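Speaker notes - Bottle Packing as a Term Project
September 23, 2025
Student Robotics Projects session, second slot

Before I start: check the clicker, put the water somewhere it can't fall on the laptop, and ask if people in the back can hear.

Slide 1 - Title

Good afternoon. I teach the second-year project course in our automation program. I'm going to talk about one project from that course. The teams get a two-handed robot, a table, and a set of full detergent bottles, and they have one term to make the robot handle the bottles in a useful way. The project is called Koso. The name came from the first group of students and we kept it.

Slide 2 - Why bottles

We used to give out foam blocks. Every team could pick up a foam block by week three and then they had nothing left to learn. A full bottle is harder. The liquid moves when you tilt it. The label is slick and the sides are curved. If you grip near the neck, the heavy end drops.

Students also know what a bottle of detergent is supposed to look like when it arrives at a store. They don't need me to tell them that a crushed one is a bad result.

Slide 3 - How the course is set up

Teams have eight students. That is larger than I would like, but we have two hands on one robot and a fixed number of lab hours. Each team splits into people who drive the arms, people who work on the grip, and people who keep the records. They trade jobs halfway through the term. I had to make that a rule after the first year, when the same student drove the arms for every session.

Lab sessions run 60 minutes. Setup comes out of that time. The good teams learn to have their bottles and packing material laid out early.

(If time is short, skip to slide 5.)

Slide 4 - Software

The students write their own grip routines on top of Gramix, our in-house control package. It handles the joint limits and the stop button. They are not allowed to change that part. Everything above it is theirs, and some of it is pretty rough by week five. I don't grade the code for looks. I grade it on whether another team can run it from the written instructions.

Logs go into a shared folder we call Prins. By the end of last term there were 723 grasp attempts in it, each with a short comment typed by a student. Many of the comments just say "slipped." I now ask for at least one full sentence.

Slide 5 - At the table 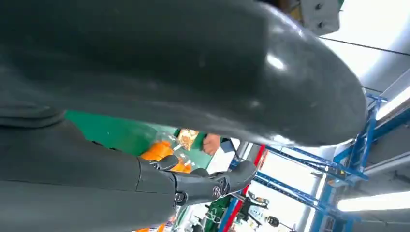
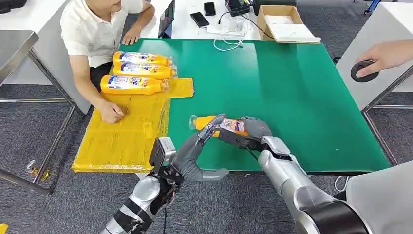
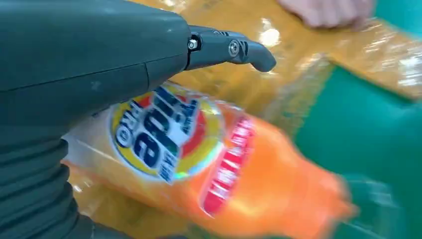
Slide 6 - What goes wrong

Let me go through the common problems.

The first is closing too fast. Students set the fingers to close at full speed and the bottle rolls before the thumb gets there. Slowing the last part of the motion fixes most of it, and most teams find this without help.

The second is the handoff. Passing a bottle from one hand to the other sounds like a small step. Both hands have to hold it for a moment, and if they disagree on where the bottle is, they pull against each other. We had one team spend three weeks on this. Their final report had a very good section on it - I can send a copy to anyone who wants one.

The third is reflections. Clear plastic wrap throws bright spots at the cameras and the students' detection code picks them up as edges. One team tried to tune this away and got nowhere. They ended up taking more training pictures with the wrap in different positions, and that helped some.

Slide 7 - Grading

Half the grade is the final run. The other half is the log and the report. The final run is scored on bottles placed upright with no damage. Speed counts only as a tiebreaker. Last term the Pluvance team finished slower than everyone else and still had the top score. There were complaints. I left the rule alone.

Slide 8 - What I would change

I would start the written log in week one. I would also give the teams fewer kinds of bottle at the start and add the odd shapes later. And I would book a longer room slot for the final run, as we went over both times.

The handout has the grading sheet and the parts list on the back. Questions now, and please wait for the microphone.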